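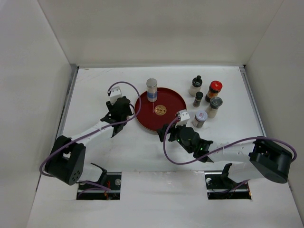 Figure 1. The two-arm workspace with the round tray, the tall shaker and the five condiment containers used in the study.

Effect of demonstration order on a two-arm condiment placement task
Student project report, Ketside Laboratory for Applied Automation
Author: Sepehr Moradi
Submitted: 2025-03-03

Summary

This report examines whether the order in which recorded demonstrations are shown to a learning system changes how well two robot arms place condiment containers on a serving tray. Two policies were trained on the same recordings. The first received them in random order. The second received single-container episodes first and episodes with crowded layouts last. The ordered policy completed more trials, but the gain was limited to layouts in which the containers stood close together.

1. Background

The project continues work begun under the Provance programme, in which a single arm moved one item at a time. Reports from that programme noted frequent failures when the target item had a close neighbour. A second arm allows items on either side of the tray to be reached without crossing over it, although the two grippers must then share the space above the tray.

2. Method

Demonstrations were recorded by teleoperation on the Kekix bench. The workspace is walled on three sides, and each arm enters from the front. The containers differ in height, width and lid, and the short, wide jar requires a different grasp from the tall shaker. The tray has a glossy red surface, and reflections on it were left uncorrected in the camera images.

A total of 500 episodes was recorded, of which 300 contained crowded layouts and 200 contained a single container. Both policies used the same network, the same training time and the same starting weights. Each policy was then tested on six layouts that did not appear in the recordings. A trial was counted as complete when every requested container stood upright within the rim and both grippers had withdrawn.

3. Results

On open layouts the two policies could not be told apart. On crowded layouts the ordered policy knocked over fewer neighbouring containers and made fewer repeated grasps. The most common remaining fault was a late release — the gripper opened after it had begun to rise, and the container tipped. This fault occurred under both policies and appears unrelated to training order.

4. Limits of the study

All tests were carried out on one bench with one tray. The lighting was fixed throughout. The Akbari scoring sheet records only the final position of each container, so small contacts during a movement may have gone unrecorded.

5. Further work

A second round of tests is planned for April, with a plain matt tray and the release step recorded separately. The episode list and scoring sheets are held by the laboratory and may be consulted on request.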